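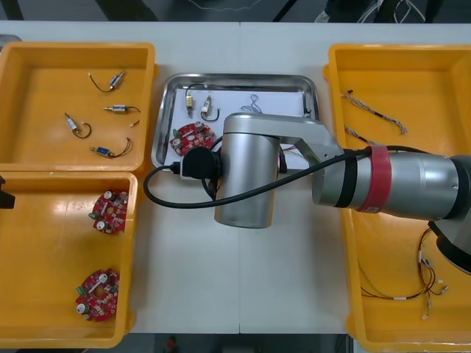 Right, quick one before the kettle goes. Spent most of the evening sorting parts and I want to write down how the bins are laid out while I still remember, becuase last time I didn't and it cost me a whole Sunday's worth of swearing. Well, an afternoon's worth.

So. Solenoids in the top left bin. Round red boards in the one below. Steel tray in the middle for whatever is being looked at right now, and a sheet of white paper in it. The paper was Birutė Žukauskas's tip when I moaned to her about losing screws. White paper, dark wires, you find things. Also it stops the little metal bodies skating about when you nudge the tray. Cheap printer paper is fine, I've been through a fair bit of it.

The bins are shallow and that was a proper argument with myself. Deep ones hold more. But deep ones are where solenoids go to tie their leads together, and I have spent enough of my life unpicking thin wire with a cocktail stick. With shallow ones you get a single layer and that's your lot. If they don't fit in one layer you've got too many out.

Rules, such as they are:

Leads never hang over the rim. Catch one with a sleeve and the whole lot goes on the floor.

Nothing goes back in a bin from the tray until it's been tested. Tested means 3 pulls, and if it sticks on any of them it goes in the jam jar.

Boards go in flat, parts side up. No stacking. I stacked some in January and bent a capacitor leg, still cross.

Label goes on the shelf and not on the bin. The bins move, the shelf doesn't.

The solenoids came from Wikell, a mixed bag, sold as 44 and I haven't checked and am not going to. Some have plugs on the ends and some are bare, that's mixed bags for you. I was going to order matching ones from Hsiao but the postage made my eyes water. Ivars Luik says I should just cut all the plugs off and crimp new ones so everything's the same. He's probably right but he also owns a decent crimping tool and I own a pair of pliers. Ivars if you're reading -- lend us the crimper.

The boards are for the chime thing. I've gone on about it here before so won't again, short version is it hits bits of metal in order and is meant to sound nice. At the moment it sounds like someone dropping cutlery. The green connectors are a faff, the screws are tiny and I keep reaching for the wrong driver. Must put the right one on a string.

Still to do. Proper home for the thin white wire, it keeps ending up in the tray with everything else. Drawer dividers, Jidby do some that look about right but they only come in packs of 2 and I need an odd number, obviously. Find out if Plakex still sell the small lidded tubs, the old ones have gone brittle and the lids ping off. Sweep under the bench, I heard something small roll under there earlier and I have been pretending I didn't.

Oh and someone asked in the comments wether it's worth doing all this for one project. Don't know. It's quicker to set up of an evening, I can tell you that much. Before, I'd lose the first half hour just hunting for stuff and then it was bedtime. Now I sit down and start.

Kettle's gone. More when the dividers turn up.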